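Kravets Staff Guide
Home | Getting started | Meetings | Mentoring | Leave | Contacts
5 min read

Section 3: Setting up a mentoring pair

Use this section when you have been asked to match a new staff member with a mentor in another office. It covers the match, the first meeting and the first review. Closing a pair is in Section 4.

Before you start

You need coordinator access to Gevik, the mentoring register. If you can see the Pairs tab when you log in, you have it. If you can't, ask Oanh Phí to add you. Access is switched on overnight.

Check that the new staff member has finished induction. A pair opened during induction will be rejected by the register and you will have to enter it again.

3.1 Make the match

1. Open the Pairs tab and choose New pair.
2. Enter the new staff member's name. Their office and manager fill in on their own.
3. Choose Suggest. The register lists mentors who have room.
4. Read each mentor's notes before you pick one. Some mentors only take people from certain areas of work, and the list doesn't filter for this.
5. Select a mentor and save the pair as Draft.

Note: A mentor can have no more than 2 open pairs. Draft pairs count.

Caution: Do not match anyone with a person in their own reporting line. The register checks the direct manager only. Look at the organisation chart for anyone further up.
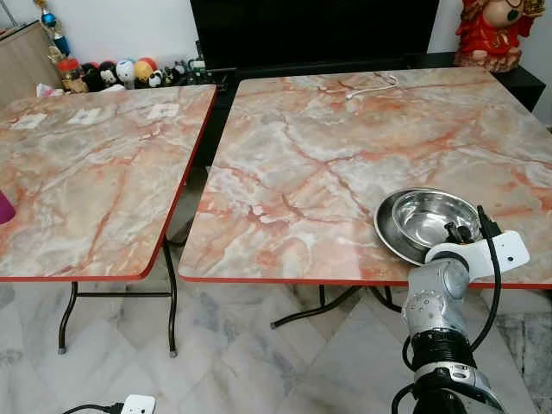
Tables and bowls.

3.2 Get agreement from both people

6. Phone or message the mentor first. Don't send the automatic invitation until they have said yes.
7. Ask the new staff member which language they would like to use. People in the Clunbridge office often work in more than one, and the notes field has space for this.
8. Ask both people about hours they can't do. School pick-up, prayer times and shift changes all go in the same box.
9. Change the pair from Draft to Open. Both people get an email with the dates.

If either person says no, delete the draft. You don't need to record why.

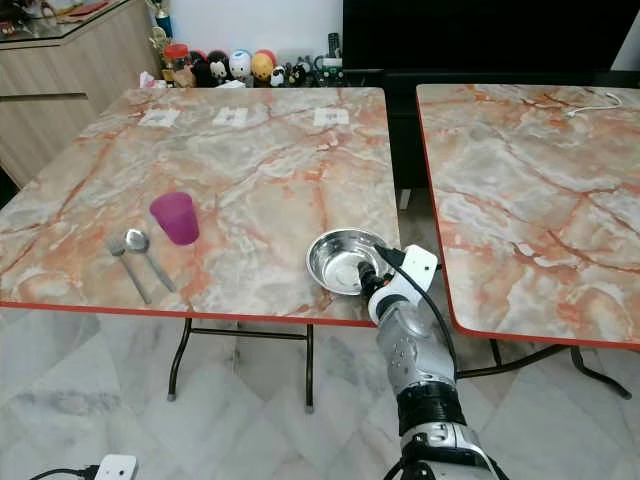 People and Learning Team, Kravets

3.3 Run the first meeting

You attend the first meeting only. Allow 30 minutes. Half of that is for the pair to talk without you.

10. Introduce each person by the name they use at work. Check how to say it beforehand.
11. Go through the mentoring agreement on the screen. The parts people skip are confidentiality and who books the next meeting, so read those two aloud.
12. Ask each person how they prefer to be given feedback. Some will want it in writing first. Write down what they say in their own words.
13. Leave the call or the room.
14. Mark the meeting as Held in the register by the end of the next working day.

Note: Where one person is in the office and the other is on video, put both on video. It stops the side conversation that the remote person can't hear.

Caution: Do not record the meeting, even if both people agree. The Domura meeting rooms are set to record by default. Turn this off at the wall panel before anyone joins.

3.4 First review

The first review falls after the pair has met 3 times. The register sends you a reminder.

15. Send the short form to both people separately. It has a comment box limited to 300 characters.
16. Read both forms before replying to either.
17. If both people are happy, choose Continue.
18. If one of them isn't, ring that person. Don't forward their comments to the other.

A pair that has missed two meetings in a row shows in orange. Contact the mentor, then the staff member. Pairs opened before February may show orange by mistake, as their old meeting dates did not carry over. Correct the dates by hand and the colour clears when you save.

Contacts for this section

Register access: Oanh Phí
Matching and mentor notes: Elikem Asamoah
Complaints or a change of mentor: Hnat Lysenko

Last updated July 2021

Previous: Section 2 | Next: Section 4, Closing a pair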